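Sorting and Storing Mixed Fruit at the Table

This guide applies to residents and staff of Huvley shared houses who unpack the weekly produce order. It covers fruit delivered together in one bag. Vegetables, other than small tomatoes, are dealt with on the Cold Storage page.

Before you begin

Clear a table and lay a clean cloth over it. A light colour is preferred, as marks and juice show up readily. You will need:
2 bowls
a tea towel
paper bags
a marker for dates

Wash and dry your hands. Do not wash the fruit at this stage, with the exception of anything to be eaten the same day.

Sorting

1. Empty the bag onto the cloth and spread the contents out in a single layer.
2. Lift each piece and turn it to inspect the whole surface, including the stem end. Citrus should feel firm and heavy for its size.
3. Group large oranges separately from mandarins. Mandarins have thinner skins and bruise under the weight of larger fruit.
4. Place cherry tomatoes in a bowl of their own, no more than two layers deep.
5. Leave nuts and dried fruit until last — they are easily lost among the rest and should go straight into a jar.
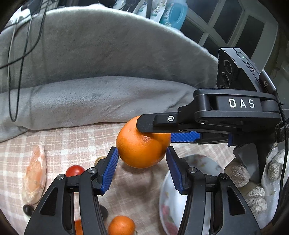 Orange, mandarins and a cherry tomato on a plaid cloth during sorting.

Split or mouldy pieces go into the green organics bin. Fruit that is only marked may be set aside for stewing, provided it is used within the day.

Storing

Oranges keep well in the crisper drawer, unwrapped. Mandarins intended for lunches may stay in an open bowl on the bench, away from the stove and direct sun. Tomatoes also remain on the bench until ripe. Bananas are to be kept apart from all other fruit.

Write the delivery day on each paper bag (for most houses, Thursday). Check the bench bowls daily and the crisper at each new delivery.

Houses supplied through Mendine receive their produce in 12 kg crates and should sort one crate at a time. Return empty crates to the side entrance, folded flat.

Related pages: Cold Storage; Stewing and Freezing; Cleaning Table Linen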